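When the arm stopped listening: a laundry robot fault at Fondale

Osvaldo Leite on a bad afternoon with the dryer cell
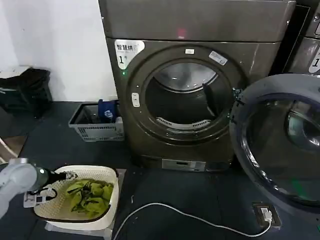 The fault

Osvaldo Leite has run the laundry trials at Fondale since April. The job sounds simple enough. The arm takes cloth out of a basket and puts it in the dryer. On run 1347 the arm went on closing its gripper after the controller had told it to open.

"It had the cloth and it was over the drum," Leite says. "The release command went out and we have it in the log. The gripper stayed shut and the arm started back with the cloth still in it."

The cloth had caught on the edge of the dryer door. The arm pulled, the door took the load, and the hinge bent far enough that the door would no longer latch. Leite was standing at the desk and hit the stop button. By his reading of the log, 2 seconds passed between the first pull and the stop.

"Two seconds is long when you're watching it," he says. "A person with a hand on that door would have been hurt. I wrote that in the first line of the report."

What they found

The gripper controller comes from Vodik, and the team first blamed its software. They spent most of a week on that and got nowhere. Then a technician from Paiva, the firm that does the wiring, took the cover off the wrist and found a connector that had worked halfway out. With the arm low over the basket it made contact. With the arm stretched toward the drum it lost it.

"So every bench test passed, because on the bench we never stretched it out," Leite says.

The second problem bothered him more. The arm had a force limit, and it should have stopped by itself. Someone had raised the limit during an earlier trial with wet towels and it was never put back. There was no note of the change. Leite says he isn't interested in who did it.

"I could have checked the number any morning and I didn't. It's on my list now."

What changed

The connector has a locking clip. The force limit is back to its old value and needs a second person to sign for any change. If the gripper doesn't confirm that it has opened, the arm holds still and waits for someone to come over. The bent hinge was replaced.

They have done nearly 16 hours of runs since then. The arm has held still 19 times, mostly for slow confirmations. Stimbridge, which pays for the trials, has asked whether the wait could be made shorter.

"I told them to ask me again in a few months," Leite says.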